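Small jobs for robot hands

By Maureen Kettle
August 23, 2018

When I arrived at the Dawber workshop, Carol Mellor had already decided that she did not like the first gripper. "It closes well, but it is too proud of itself," she told me, and put it back on the shelf. Mellor has compared grippers for repair work since March, and she speaks about them as other people speak about neighbours.

The question she is paid to answer is simple to write down. A firm that takes old computers apart wants to know which robot hand it should buy. The parts are small, the cables are soft and every case is built a little differently. A gripper that is excellent at lifting boxes can be hopeless at pulling a plug.

Two types remained on her list this summer. The Coletti is a parallel gripper, whose fingers stay straight while they open and close. The Tomness works with links and pivots, so its fingers follow a curve. Both were run from the same Firkomon controller, with the same speed limits, and a small camera at the wrist watched all the work.

I asked to see the holder panel first. It is a tan board with raised slots in several sizes, and it stands against a ribbed metal wall. Mellor likes this test because the slots forgive very little. The arm must come to the board straight, and the fingers must find the piece without pushing its neighbours.
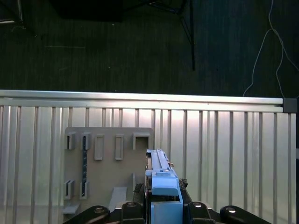

Into the computer

The second test is less tidy. A desktop computer is opened and the arm has to work inside, between the drive cage and the power cables. Here the size of the hand begins to matter more than its strength. Mellor gave each gripper 200 attempts at the connectors of the drive, and she wrote down also the attempts where it took hold of the wrong thing.

The Coletti succeeded in 175 of them. Its failures were nearly all of one kind: the body of the gripper met the side of the case before the fingers met the plug. The Tomness did a little worse in the count, but Mellor found it easier to correct, as she could bring it in from an angle. I must say that I could not see the difference at first. After an hour I could.

The cables are the real difficulty. A flat data cable bends away when it is touched, and the coloured wires of the power connector hide the edge that the fingers need. The camera helps, although the plates of the gripper cover a good part of what it could see. Mellor would like a second camera above the bench – her budget would like to wait until next year.
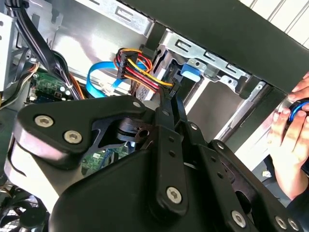
Inside the case, the gripper shares a narrow space with the drive, its cables and a human hand.

Altogether the notebook for the two grippers holds 1511 lines, and 284 of them are marked with a small cross, which means "ask again". Mellor does not trust a comparison without such crosses. Her report will recommend the Tomness for cable work and the Coletti for sorting the parts afterwards, if the firm agrees to pay for two.

The first gripper, the proud one, was still on its shelf when I left.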